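The All-in-One Breakfast Machine: Do You Need One?

From the Small Kitchens newsletter, Aug 23, 2026

Every summer the same question lands in my inbox, usually from someone who is about to move into a studio or send a kid off to one. Should I buy one of those combination breakfast makers? The pastel ones, with a hot plate at one end and a sandwich press at the other, and a little pot that comes in the same color as everything else.

My answer for years has been no. Gonzalo Villanueva, who edits this thing and pays for the hosting, thinks I've been unfair, and he asked me to go back and think it through properly. So I have, and my answer is now "probably not," which he can count as progress if he likes.

The pitch

Sellers like Wemeo and Midik lean hard on the word "station." You are supposed to picture eggs in the pot, bread in the press, everything ready in the same minute, one plug in the wall. And I do see the appeal. If your kitchen is a shelf and a sink, one object that stands where two would otherwise stand is a fair trade.

What bothers me is the length. These are long appliances. They get photographed on counters that go on forever, and most of the people writing to me have 30 inches of usable surface, part of which is already taken by a dish rack. Measure before you fall for the color. Then measure again with the pot on, handle included, and with the press standing open. The listing will give you the size of the base and leave you to find out the rest.

The pot

I'll admit the pot is the part I came around on. It's a plain straight-sided thing with a glass lid, and it is the right size for two eggs or one person's oatmeal. You will use it for instant noodles more than for either of those. I have no quarrel with that.

A glass lid with a vent is worth having on any small pot, because small pots boil over fast and you want to see it coming. Look for a metal rim around the glass. Look at the knob too, and ask yourself whether you could get hold of it with a folded dish towel in your hand. Some of the knobs on these sets are tiny.

The handle deserves more suspicion than it gets. A long one is comfortable to hold, and on a narrow counter it is also the first thing your sleeve catches.

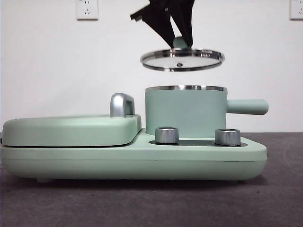
The press

I have less patience for this end of the machine. A shallow press does a decent grilled cheese if you keep the filling thin. It does not do the stacked breakfast sandwich on the box. Load it up and the lid sits crooked, the cheese runs out into the hinge, and you will be in there with a wooden skewer on Sunday night.

Before buying, find out whether the plates lift out. If the seller's page doesn't say, assume they don't. Merja Keskinen wrote in last October to tell me hers were fixed in place and that she had cleaned them with damp paper towels for a year before giving the whole thing to her nephew. He apparently loves it. He also apparently does not clean it.

The other thing to ask is whether each side has its own switch. On a machine where both ends heat together, boiling an egg means warming a sandwich press for no reason. I would not buy that version at any price.

The price

Gonzalo's budget for a student kitchen is 80 dollars for everything that gets hot. A combination maker can swallow most of that. The other way to spend it is on a single electric burner, a small saucepan with a lid, and a skillet. You can make a grilled cheese in a skillet. You can also make everything else in a skillet, and when the burner dies you still own two pans.

Gonzalo's objection is that a burner, a saucepan and a skillet take up more room than one long machine, and that they don't match. He's right about the first part if you have no cupboard. On the second, I'll just say that pale green looks lovely in a shop and shows tomato soup very well.

If you already own one

Keep it and use it. Wipe the outside while it's unplugged and cool, and pay attention to the seams, where crumbs and grease like to settle. Rinse the lid around the vent. If the press has gone sticky, warm it for a minute, switch it off, and wipe it with a damp cloth once you can touch it safely.

And if yours has lasted longer than 14 months of daily breakfasts, write and tell me which one it is. I have asked this before and received two replies, one of which was about a toaster.

Next issue: dish racks that fold, and whether they stay folded.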